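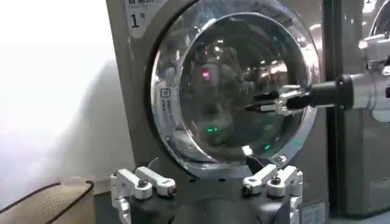
Number 1, grey body, door shut. Label top left, sticker on the chrome ring low on the left.

May, a bit after 4 in the afternoon, kettle just on

I promised Noemí I would write up the laundry room properly this time instead of leaving it on the backs of envelopes, so this is going to be a long one, and anybody who only wants the settings can skip to the list near the end.

We are back on the front loaders for the Plembridge towels. The complaint, for those who were away, is that the towels come out of the wash clean enough but with a stale smell that gets stronger once they have been folded for a day or so. Baltazar was convinced it was the softener. I was fairly convinced it was the door seals, and I still am, though I have been wrong about towels before (see the whole sorry business with the blue bath mats, which I shan't go over again).

So I began with number 1, mostly for the pleasure of beginning at the beginning. I do like this machine. The door is a great deep bowl of a thing and you can practically see the whole room in it, lights and all, so it shows up every fingermark, and I gave it a good wipe with a barely damp cloth before doing anything else. The sticker with the little square code is on the chrome and I would ask everybody, kindly, to go round it with the cloth and not over it. The print on it is tiny as it is, and once it has been rubbed away we shall all be guessing.

Then the seal. I ran a finger round the inside of the fold and there was a grey slime along the bottom, where the water sits, with a good deal of lint worked into it. It smelt exactly like the towels! I was so pleased that I made Jacobus come and smell it too, and he was very decent about it. Cleaned it with an old toothbrush and warm soapy water, then dried the fold with kitchen roll, which took far more kitchen roll than I would have believed.

After that an empty hot wash with 200 ml of white vinegar in the drum and nothing in the drawer. I know Eliseo would rather we used soda crystals, as vinegar isn't kind to rubber if you do it every week, and I do take the point. My thinking was that once wouldn't hurt, and vinegar was what we had in the cupboard. Next time crystals.

The drawer came out more easily than I feared. You press the tab at the back and lift. There was a thick pink sludge in the softener compartment, so Baltazar may have half a case after all, and I have told him so and he has been insufferable ever since. It soaked in the sink for around 20 minutes and most of the sludge slid off by itself. The corners wanted the toothbrush again. (New toothbrush is on the shopping list. The old one is now strictly for seals and lives in the jar by the sink, bristles up. Please don't move it.)

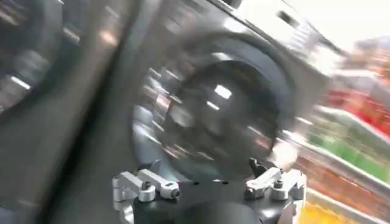 Issa wondered whether we weren't making life hard for ourselves by shutting the doors between loads, and said that at Jaramillo they left every door on the latch overnight and never had a whiff of anything.

I think that is very likely the cheapest fix going and I'm a little cross not to have thought of it. The trouble is the gangway, as an open door sticks out just at hip height and somebody is sure to walk into it with a full basket. We talked it over and settled on leaving them just ajar, a hand's width, at the end of the day only. A rolled flannel over the lip will keep the door from swinging shut again.

What I'd like us all to do for the next 2 weeks, then:

- Towels on their own, drum no more than three-quarters full. They need room to move about.
- Normal dose of powder, no softener at all. Sorry, Baltazar, you get your trial.
- Out of the drum as soon as the cycle finishes. If you are going to lunch, wait and start it afterwards.
- Wipe the fold of the seal after the last load and leave the door ajar with the flannel.
- Drawer pulled out an inch or so overnight as well.
- Shake each towel hard before it goes on the line.

I realise we are changing the softener, the seal and the door all together, so if the smell goes we shan't know which of them to thank. Noemí pointed this out very gently. Her idea is to keep the softener going in one of the other machines, with everything else the same, and put a safety pin through the label of each towel from that one so they don't get muddled. I've agreed, and the pins are in the tobacco tin.

Still to do: the filter behind the bottom flap. I got as far as fetching the shallow tray and then lost my nerve about the floor. Jacobus has offered to help in the morning with the old bath sheets laid down first.

The Zedolbridge tablecloths are still in the blue bag, unsorted. Candle wax on several of them. Brown paper and the iron, I think, before they go anywhere near a drum.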